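## 2. Avant de signer le bon de commande : chiffrer et placer la cellule

J'ai rédigé cette partie après mon deuxième achat de bras, celui où j'ai enfin fait les choses dans l'ordre (le premier m'a coûté une table, un câble sur mesure et pas mal de sommeil !). Prenez un café, sortez le mètre, on y va.

1. **Ouvrez une simulation de la pièce.** Moi, j'utilise Vaker, mais n'importe quel outil capable d'importer un plan fera l'affaire. Murs, plafond, meubles fixes : mettez tout, même ce qui vous paraît loin du bras.
2. **Posez la pince avant le bras.** Je sais, ça semble à l'envers. Chez moi, c'est la pince Berkden qui a dicté le reste, y compris la hauteur du support.
3. **Promenez la vue depuis la pince.** Notez les meubles hauts, les sièges qui traînent, les prises murales – tout ce qui peut gêner un coude ou un câble.
4. **Remplissez le tableau de budget**, puis demandez le devis.

| Poste | Montant HT |
|---|---|
| Pince Berkden | 1 000 € |
| Support Bretwood | 658 € |
| Doigts de rechange (2 jeux) | à demander |
| Bras | selon devis Siddiqui |

> **Remarque :** mes prix datent de décembre 2020. Redemandez-les, surtout pour les doigts, que j'avais complètement oubliés la première fois.

> **Attention :** ne commandez pas le support tant que l'étape 3 n'est pas finie. Chez Bretwood, le délai de retour est de 21 jours, et il file vite quand le carton reste fermé dans un couloir.

5. **Enregistrez une vue par position envisagée** et joignez-les à la demande. Siddiqui m'a répondu bien plus précisément avec les vues qu'avec mon croquis au crayon (il faut dire que je dessine très mal).

Pour le nom des fichiers, mettez la position et la version de la pièce, sinon vous allez tout mélanger comme moi en août.

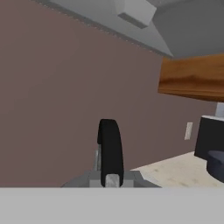 *Vue simulée depuis la pince : mur mauve, meubles sur la droite.*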